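Getting two arms to stop fighting over the same basket (Kivodport 11 setup notes)

Oct 21, 2023. Quick writeup, because I keep answering this by email. 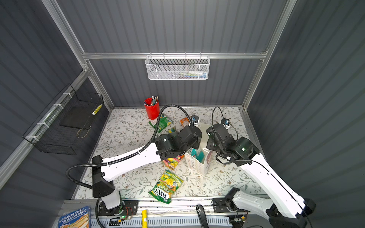 So the usual complaint: each arm plans fine alone, then you start both and one of them freezes a hand's width from the other, or you get a path that goes up and over for no reason. Nine times out of ten it's the config and the planner is fine. Order matters below. Don't skip to step 4.

What you need
Kivodport 11 or newer. Plivovis for the viewer (any recent build). Both arms homed, both wrist cameras streaming. A hand on the stop button.

Step 1. One world frame
Pick one base as the origin. I use the left. Everything else is expressed relative to that, including the right base, the back wall and anything hanging on it. If you have two files each with their own "world", merge them now. Old Marchal configs do this and it will load with no warning at all.

Check: open Plivovis, turn on both models, jog the left wrist to a corner of the table. Then the right wrist to the same corner. The two tips should land on the same point in the viewer. If they don't, fix the right base transform before you touch anything else.

Step 2. Wrist cameras
Run the hand-eye routine once per arm, not both together. 18 poses each. Tilt the wrist a lot between poses, small tilts give you a nice looking residual and a useless transform.

kiv calib wrist --arm left --poses 18
kiv calib wrist --arm right --poses 18

Patterned table tops: the marker detector sometimes grabs bits of the print. Raise the contrast threshold untill the false corners go away. Or put a plain sheet under the board, quicker.

Step 3. Collision geometry
Walls as boxes. Corrugated panels too, box them at the innermost ridge and move on. Baskets mounted on a wall get one box each, padded. Do not mesh the wire. I did once, planning time went through the roof and the paths were no better.

Cables: add a capsule along the upper segment, fat enough to cover the conduit when it loops out. The default arm model has no conduit. This is the most common cause of "it touched something but the planner said clear".

Step 4. Shared zone
Now the actual problem. Define the region both grippers can reach and give it a lock.

zone: center
lock: exclusive
timeout_ms: 4000
on_timeout: retreat

Exclusive means one gripper inside, the other waits outside. Boring, slow, works. Get this running before you try anything clever. Timeout much shorter than that and the waiting arm gives up during a normal grasp, then retries, then gives up. Looks like a twitch.

retreat needs a retreat pose. Per arm. If you leave it blank it uses home, and home may well be through the other arm.

Step 5. Holding and picking together
For tasks where one arm steadies a basket and the other drops things in, exclusive won't do. Switch the lock to paired:

lock: paired
leader: right
min_gap_mm: 90

Gap is measured between wrist housings including the cameras, so make sure the camera is in the model. Leader moves first, follower replans on each leader update. Swap leader if the follower keeps stalling, somtimes that's all it takes.

Step 6. Perception for the picks
Shiny snack packets are horrible for depth. You get holes in the middle and a halo round the edge. What works for me: segment on color, take depth only from the rim of the mask, fit a plane, grasp on the short axis. Open lattice baskets, same idea, fit the rim and ignore the sides. Otherwise the planner thinks the inside is full.

Step 7. Dry run
Speed down to a quarter. Play the whole sequence in Plivovis first, then on the arms with the grippers open and nothing to pick. Then for real. Log everything:

kiv run sort.yaml --speed 0.25 --log full

If it stalls
"zone busy" forever: stale lock from a crashed run. kiv zone clear center.
"no path": collision padding too big, usually the wall baskets. Drop it a little at a time.
Arms jitter when close: two controllers publishing. Kill the old one.
Viewer and reality disagree after a restart: back to step 1. Sorry.

Gwenaël Marty sent the fix for the stale lock, it's in the Prarkberg branch and should be merged at some point. Until then clear it by hand.

Paired mode with moving baskets still to be written up. Config files are in the repo under examples/twoarm, ignore the one from April, wrong units.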